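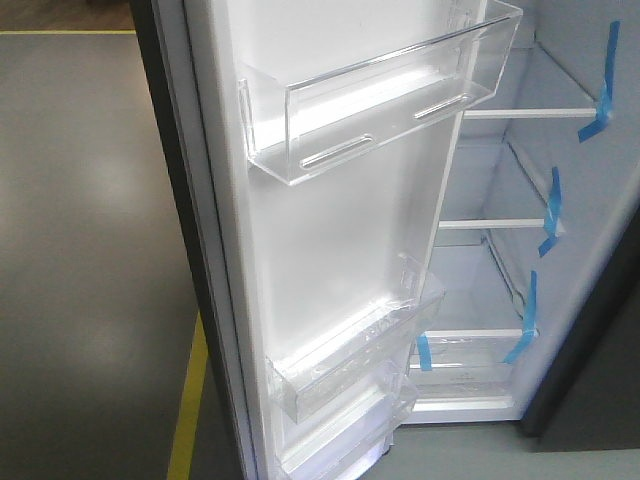

How long should a new refrigerator stand before it gets plugged in?

Two hours is enough if it traveled upright the whole way. If it was laid down at any point, leave it standing overnight.

Ticket 244
Product: Zedow upright refrigerator, left-hinged door
Opened by: Niamh Mulligan, Killville
Opened: 7 May 2023
Subject: Rattle from inside, door won't stay shut
Status: Closed

Niamh Mulligan
New refrigerator, second day of use. It buzzes every time the compressor comes on, and the door drifts open if I don't lean on it. The leaflet says "some operating noise is normal." I have owned refrigerators before and I don't accept that this is normal. I also don't accept that I should wait two weeks for it to "settle in," as the Juhl store suggested on the phone. Settle into what?

Ajith Iyengar, Zedow support
Thank you for the details. Please confirm the following:
Is the cabinet level?
Has all the blue transport tape been removed from the shelves and the drawer area?
Are the door bins pushed all the way down?

Niamh Mulligan
Level according to the bubble, front to back and side to side. Bins are down. Most of the tape is off. I left the piece by the drawer because I couldn't see what harm it would do, and I'd like to hear why a strip of tape makes a refrigerator buzz before I start pulling things apart.

Ajith Iyengar
The tape itself won't buzz. If it is still holding the lowest shelf, though, the shelf can't drop into its seat, and a shelf that isn't seated will pick up vibration from the compressor. Please remove all of it, lift each shelf and set it back down. Peel slowly toward you. Leftover glue comes off with warm water and a little dish soap.

On the door: "level" front to back is the trouble. The front should sit slightly higher than the back so the door swings closed under its own weight. Turn both front feet one full turn to raise the front, then open the door halfway and let go.

Niamh Mulligan
Tape off, shelves reset. The buzz is quieter. I won't say gone, I'm standing next to it now and I can hear it. The feet are another matter. The right one turns, the left one doesn't. I was quoted 80 dollars for a visit and I'm not paying that for a foot.

Malachy Dolan, Zedow support (taking over from Ajith)
No charge, you're inside the warranty. Before I book anyone, have someone tip the top of the cabinet back an inch while you try the left foot by hand. With the weight on it, it can feel seized. Keep the shelves and bins empty while you do it.

Niamh Mulligan
It turned. Why isn't that in the leaflet?

Door now closes from halfway. From a hand's width it stops just short of the gasket and I have to nudge it.

Malachy Dolan
Half a turn more on both feet. If the gasket has a crease from packing, a hair dryer on low will soften it.

Niamh Mulligan
Half a turn did it. I haven't touched the gasket and don't plan to. There is still a hum. You can close this, but I'm keeping the ticket number until July.

Malachy Dolan
Closed at customer's request. Feet adjusted, no parts sent. Note for the leaflet team: page on leveling doesn't mention taking the weight off the front.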